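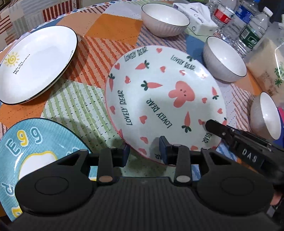

Figure 1. Printed plate with bear and carrot motif on a patchwork-patterned tablecloth.

3.2 Tableware and self-served portions

Work on portion size has mostly treated dishes as a matter of diameter and volume. Decoration has received less attention, although many households own a mix of plain and printed pieces and use them together. We asked whether printed tableware changes how much adults serve themselves at a shared evening meal.

Participants were 206 adults recruited in the towns of Dumlao and Vusstead. Each completed a food diary for 20 days, beginning in April, and recorded every serving taken at the main meal. Servings were entered in the Plilter diary form, which asks for the dish used, the food, and whether a second helping was taken. Households used their own dishes. We grouped these into 2 classes, plain and printed, from the owners' written answers. A piece with only a colored rim was classed as plain.

Meals eaten outside the home were left out, as were meals with guests. Diaries with more than 5 missing entries were also removed before analysis.
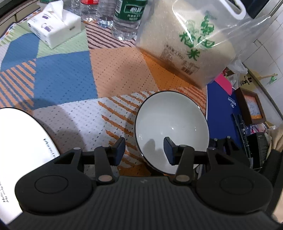
Figure 2. Plain round bowl with a glossy, pale interior and thin dark rim.

Bowls were analyzed apart from plates. Soups, stews and cereals are usually served with a ladle or poured, and people judge the amount by how far it rises up the side - a cue that plates do not offer. Depth was therefore entered as a covariate for bowls only.

Printed plates were linked to slightly smaller first servings, but second helpings were more common and the total for the meal did not differ between classes. For bowls we found no effect of decoration on either measure. Table coverings were not coded, and their pattern may affect how clearly the edge of a dish stands out. We return to this point in Section 4.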